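Where does the water go? How a condensing dryer works 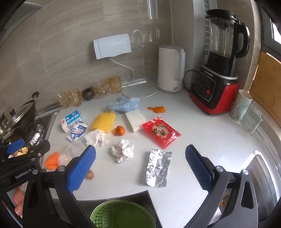

Crumpled foil and tissues on a kitchen counter.

Quick one today. Wet clothes. You put them in a dryer, they come out dry. So where did the water go??

It didn't vanish. Water never does that. It turned into vapor – tiny bits of water floating in the air, too small to see.

Old style dryers just blow that damp air outside through a fat hose. Easy. But lots of apartments have no hole in the wall for a hose. So some dryers catch the water instead. These are called condensing dryers.

Step one. A heater warms the air. Warm air is good at picking up water.

Step two. A fan pushes the warm air through the drum, where your socks are tumbling. The drum on our test machine, a Skasterer, spins 50 times a minute. Tumbling lets air get to all the sides of every sock.

Step three. The damp air goes past something cold. Ever seen drops on the outside of a cold glass of lemonade? Same thing! Vapor hits the cold part, turns back into drops, and the drops run down into a tank.

Step four. The air is dry again. Back to the heater. Round and round until the clothes are done.

Then a grown-up pulls out the tank and tips it down the sink. Don't drink it, it has lint in it.

About lint. Lint is fluff, tiny threads that rub off your clothes. It gets stuck in a filter, and the filter has to be cleaned after every load. Full filter = slow dryer, and it can get too hot. Grown-up job, but you can remind them. The Horrocks dryer has a little light that comes on when its time.

Try it yourself
You need: a glass, ice, cold water, a paper towel.
1. Fill the glass with ice and water.
2. Dry the outside really well with the paper towel.
3. Wait 12 minutes.
4. Touch the outside. Wet?
That water came out of the air in your room. Works best on a sticky day, so if you get nothing in winter try again in September.

Words to know
Vapor – water as a gas.
Condense – to turn from gas back into liquid.
Drum – the big round part that spins.
Lint – clothes fluf.

Next time: why does the fridge hum?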